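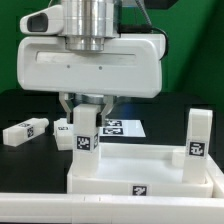

Fig. 3 - La cellule Goron, un bloc marqué entre les doigts de la pince.

Accueil | Numéros | Auteurs | Recherche

3.2 Réglage et entretien de la cellule

Je commence toujours par le bac, parce que tout le reste en dépend ! Son marqueur frontal sert d'origine au logiciel Matance, et s'il bouge de 3 mm, je refais le calage.
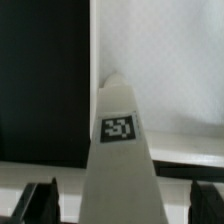
Pour la caméra de poignet, j'enregistre 80 vues par calibration (j'ai essayé avec moins, c'était franchement pénible) et je jette celles qui sont floues.
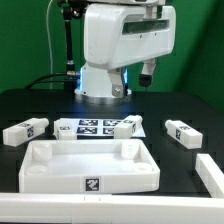

La feuille de marqueurs, je la vérifie le mercredi - coins qui rebiquent, encre qui brille - et je la réimprime au moindre doute. Les blocs passent au chiffon sec.
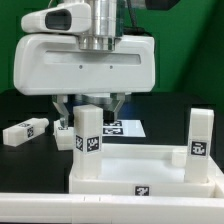

Côté pince, je contrôle l'ouverture à vide, puis le serrage des doigts, tous les 1000 cycles. Le journal de la campagne compte 332 reprises manuelles, que je détaille en 3.3.

4 partages | 0 commentaire
Contact | © Stevine | Haut de page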